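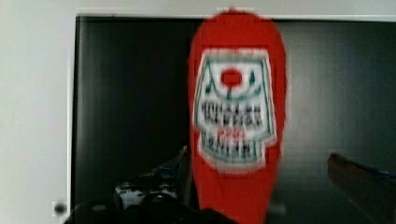 *Ketchup in a squeeze bottle*

**Jaltomero Home Cooking Project: progress report to the Azar Fund**
8th September

We're very happy to be sending this one! Since the last report in February the Jaltomero classes have filled up, the recipe cards are in people's kitchens, and the food scrap side of the project (which we had down as a small extra) has grown into something we now get asked about almost every week.

**Classes**

85 households have signed up, and 73 of them have come to at least one session and taken home a set of cards. The other 12 are mostly families who joined over the summer, and we're calling them now to find times that suit. Evening sessions go best by a long way. Mornings were half empty and we've dropped them.

The course is six sessions long. We start with soup, because everybody has an opinion about soup, then go on to beans, flatbreads, oven trays, pickles and a "what's left in the fridge" night that people look forward to from the first week. The fridge night is loud and messy and wonderful. Last time we ended up with a potato and cabbage pancake that has since gone onto a card of its own, and a rice pudding made with the end of a jar of plum jam that probably should too.

Pickles needed a rethink. Our first recipe used a whole cup of sugar and most people found it too sweet, so we cut it in half and added mustard seed. We also moved to smaller jars, which fit in the door of the fridge and get eaten up sooner.
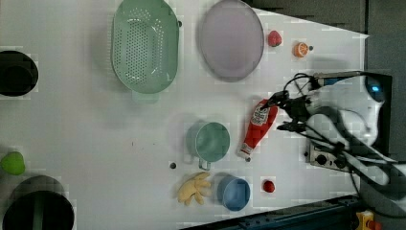 The cards themselves were printed by Zevis on heavy coated stock, and they wipe clean, as we'd hoped. Type size went up after the first batch. Amounts are now in cups and spoons on the front and in grams on the back. We'd like to do a second set for winter: squash, root vegetables, dried beans, and a page on baking when you have no eggs in the house.

**Food scraps**

Each household that wanted one got a lidded bucket and a bag of bran to layer in with the peelings. The instructions we first gave out were too long. The new ones fit on one side of a card:

- Chop big pieces before they go in.
- Press everything down with a plate or a potato masher.
- Sprinkle bran over each layer and shut the lid tight.
- Drain the liquid every couple of days.
- When the bucket is full, leave it closed for 2 weeks, then bury it or bring it to us.

The drop-off point at the Mekik garden takes full buckets and hands back clean ones. The soil in the two long beds there has been getting the finished stuff since spring, and the chard has gone completely wild. Families have been taking bunches home from class, so of course there is now a chard card.

Smell was the main complaint early on, and nearly every time it came down to a lid that hadn't been pushed shut or a tap nobody had opened. We now spend ten minutes on lids and taps in the first session, and the complaints have dropped right off.

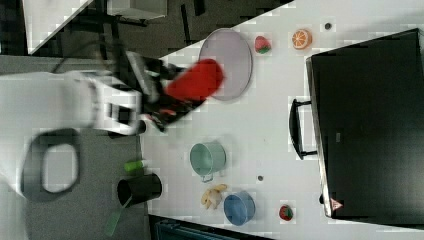

Bran has cost more than we planned. We had allowed one bag per household for the whole year and people get through it faster than that, especially the ones who cook a lot (a nice problem, but still a problem). We've found we can mix our own for less, and would like to move the money left over from morning room hire into bran and spare bucket taps. Please let us know if you need a formal request for that change.

**Next**

- Autumn course opens with the same six sessions, evenings only
- Winter cards to Zevis once the squash recipes have been tested
- A third bed at Mekik, if the digging gets done before frost
- A short bread class for people who have finished the course and keep asking for one

Spending to date is in the attached sheet. You're warmly invited to the next fridge night, and please bring a container.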